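The stop that did not count as a stop

By Inger Eskildsen

In May, at our rented test room in Ploltcombe, a robot arm running the Ravn clothes-sorting program closed on a sleeve and kept pulling after the sleeve had snagged on a chair. The joint limits were set to catch that kind of load. They didn't. The arm pulled for 20 seconds until a technician hit the stop button. The chair had moved, the shirt was torn, and no one was hurt.

Vesareo, which sells the program, filed it as an "operator stop." In their system that is a normal way to end a run. It isn't counted as a fault and it isn't reviewed. I think this is wrong, and I think most of our field does it.

Household work is hard on an arm. Clothes hang over armrests, bunch up on seat cushions and hide the edge the gripper needs. 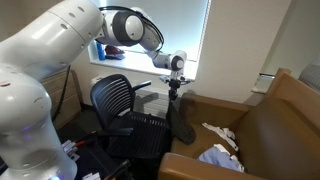 A factory cell is built so that very little can catch. A room with armchairs, cords and a radiator can't be built that way, so the force limit has to do the work. If it fails and a person steps in, the person is the only thing that worked that day.

I went back through our logs after the accident. Out of 1343 runs, 107 had ended in an operator stop. Most were dull: a missed grasp, a phone call, lunch. But 3 of them had the same load curve as the torn shirt, and the first was weeks older. We had the warning and had labeled it as routine.

Vesareo's answer is that asking for a reason after every stop would make people slower to press the button. I take that seriously. So let them press first and write later. One line by the end of the day would do.

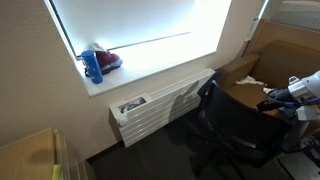
What I would change

Count every stop made while the arm is under load as a fault until someone has looked at it. Keep the force data for those runs. Retero, the replay tool we use, deletes it on Thursday night unless the run is flagged, and operator stops never are.

Then send the curves to the vendor and ask for a written reply. We sent ours, and are still waiting for one.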